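Gisdale Hotel build – site walk checklist, 29 April 2020

My walk, my notes, so forgive the rambling. I did the whole loop before lunch and typed this up in the trailer.

1. Perimeter fence and gates – OK
All panels clipped. The north gate latch sticks, so give it a good shove. I've asked Marnex for a new one (again!).

2. Scaffold tags – OK
Every tag signed and in date. Lovely work, crew.

3. Floor openings – FIX
Two covers on level 3 had no screws in them. I stood there until they were fastened. Please, please mark them "HOLE" in big letters too – I could hardly tell them from scrap plywood.

4. Public sidewalk and street crossing – OK with comments
Signs are up and the walkway is swept. I'd still like deliveries to wait inside the gate, not at the curb, when people are trying to get across.
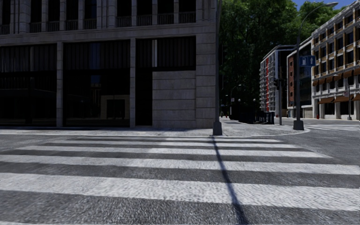

Leonilde Barreto wrote back on item 4 that the drivers would happily wait inside, but the turnaround is full of rebar until the slab pour, so could we move the bundles first? Fair point. I'll talk to Darmawan Sutanto about shifting them over by the hoist.

5. Fire extinguishers – FIX
We have 18 on the list and I found all of them, but one by the Marinho stair had lost its pin. Swapped it on the spot, and the old one needs to go back to the shop.

6. Temporary power – OK
Cords off the floor, and I tested the outlets on levels 1 and 2. The 50-foot cord by the tile saw has a nick in it, so I cut the plug off and binned it.

7. Hoist – OK
Load sign reads up to 920 pounds and it's clean enough to read now.

Still open: gate latch, hole lettering, rebar move.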